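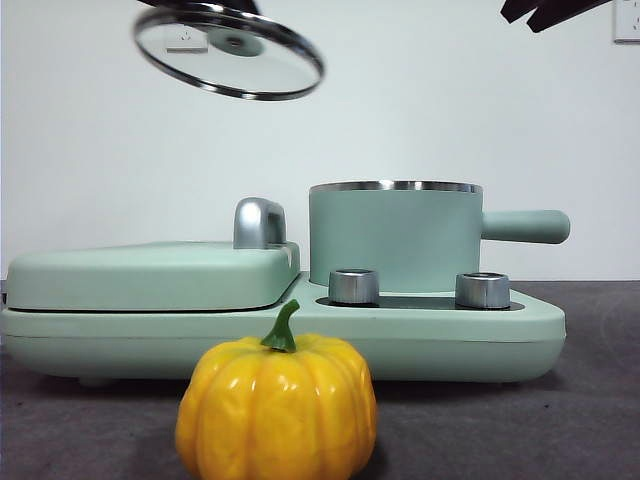

Finitz was the one who asked it first, before our coats were even off: does the thing learn the lid, or does it learn the kitchen? I heard that question in one form or another all afternoon at the Nandbridge lab open day, and I have to say the people there never got tired of answering it.

We'd driven over from Stosetness, a good long way, and got there in time for the second tour. The method they were showing is called Rey. The two arms are taught by copying a person, and then between sessions the clutter gets changed — a shiny yellow pumpkin down in front of the mint green breakfast cooker, for one — while the task with the glass lid and the saucepan stays the same. The idea is that the policy stops leaning on whatever happens to be lying nearby.

They had trained on 549 demonstrations, 138 of them with something extra put on the table. In their trials of 50 attempts with objects the system had never met, the mixed training came out well ahead of the plain kind, and the gap was widest when the new object stood close to the pot. Clear lids are still the sore point, they told us, as the depth readings go funny on glass and the grip ends up relying mostly on the rim and the knob.

I stayed for 3 runs and would gladly have stayed for more! The coffee was good too, and there was a very nice lemon cake by the stairs. They plan to open the doors again in October, with a different stove and a heavier set of pans.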